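Stavlow Tube Transfer: teleoperated demonstrations

README, version 2, February 2023

What this is

Stavlow Tube Transfer is a set of demonstrations recorded by people driving a single robot arm by remote control. The task is moving capped plastic test tubes between two storage bins on a table. It was recorded for imitation learning, and we have used it for that and for a few checks on grasp timing. It is the second release. The first had a labeling mistake in the gripper channel and should not be used.

Contents

The release has 200 episodes. Of these, 80 were recorded with the hand controller and the rest with the leader arm, a small passive copy of the robot that the operator moves by hand. The two kinds are kept in separate folders, "controller" and "leader". We kept them apart after finding that a policy trained on the mix picked up habits from both and paused a lot above the bin.

Four operators took part. Each episode carries an operator code, one letter, and nothing else about the person.

Each episode folder holds:

frames: still images from the fixed camera facing the table
wrist: still images from the camera mounted on the arm
states.csv: joint angles, gripper opening and time
commands.csv: what the operator asked for, before smoothing
meta.json: operator code, device, task line, outcome

The commands and the states do not line up exactly. The controller adds a short delay and the leader arm adds a shorter one. Time stamps in both files come from the same clock, so match on those and do not match on row number.

The task

Every episode has one task line, written before recording started. Most are of the form "move the tube with the orange cap to the left bin" or "move the blue one to the right bin". Some say only "move all tubes to the left bin". The operator read the line, drove the arm to a start pose, and pressed the record pedal. Recording ended when the operator pressed it again.

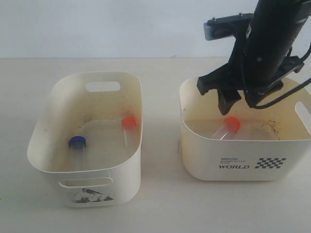
Bins were set down by hand at the start of each session and not measured. Expect their position to drift from one session to the next, and sometimes within a session if the arm nudged one. Tubes were dropped in from above with no attempt to arrange them. If a tube landed in a spot the gripper could not reach, the operator was allowed to try anyway, and a number of the failed episodes come from this.

The bins are ordinary used ones with marks and stains on them. We did not clean them between sessions. Anyone training on images should be aware that a network can learn to tell the bins apart by their stains or by the printing on the outside. Our crop script has an option to blur the outer faces. It helped a little in our own runs.

Outcome labels

"success": the tube or tubes named in the task line are in the named bin and the gripper is open
"partial": at least one named tube was moved, others were not
"fail": no named tube ended up in the named bin
"abort": the operator stopped early, or the arm hit its force limit

Labels were given by the operator right after the episode and checked later by a second person using the frames. Where they disagreed, the second label was kept and the first is stored as "label_first" in meta.json.

Known problems

The wrist camera dropped images in 4 episodes. They are listed in dropped.txt. The joint data for them is complete.

Clear plastic is hard to see. In the fixed view the cap is often the only part of a tube that stands out, and depth estimates on the body are poor. We tried two methods and left both out of the release.

The arm's cable sometimes rests on the rim of a bin. With the hand controller this can show up as a small steady offset in the wrist joint. We have not corrected for it.

Operators got faster over time. If you split by date you will be testing on quicker motion than you trained on. The split files we provide are by episode and balanced by operator.

Tools

The scripts folder has a loader, the crop script and a viewer called Pisance that plays commands and states side by side. Pisance needs Python 3.8 or later. It will open the first release too, but it shows the gripper channel upside down.

Use

Free for research and teaching. Ask before using it in a product. Please refer to it as Stavlow Tube Transfer, version 2. Reports of bad labels are welcome through the issue tracker, with the episode number in the title.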